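Where to send a long essay about an out-of-print record

tapehiss_ed
Posted Friday

I've written a piece on Serrano, the Wallville band, and the one LP they put out on Tendia. It runs long, and I can't decide whether to cut it before I send it out. The magazine Imeck takes music writing but the guidelines ask for pitches of 500 words, and they don't say how long the finished piece can be. Do I send the whole thing or just the pitch? Also, does it hurt that the record is out of print? Most readers won't be able to hear it.

marginwalker
Send the pitch. If the guidelines ask for a pitch, the editor wants to see a pitch, and a full draft will probably sit unread. Mine was 537 words and they still answered, so I wouldn't worry over a sentence or two. Put the band name and the label in the first line. Say what the essay argues, then say that a full draft exists and how long it is. I waited 2 months for a reply, and it was a yes with a lot of edits.

On the out-of-print part, it doesn't matter much. Half of the music writing I like is about records I hadn't heard when I read it. You do have to describe the songs more carefully, though. "Sounds like early Tendia stuff" won't mean anything to someone outside Wallville.

side_b_only
just send it, worst they can do is say no. i never read guidelines

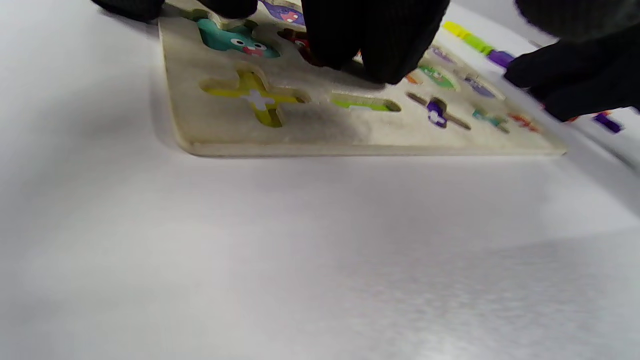 coldpressing
Please do read the guidelines. Imeck used to return anything that ignored them, and I had 2 pieces come back that way. One more thing on length: look at your opening. Mine always start with how I found the record in a shop, and the editor always cuts that part. If yours does too, take it out now and see how long the essay is after that.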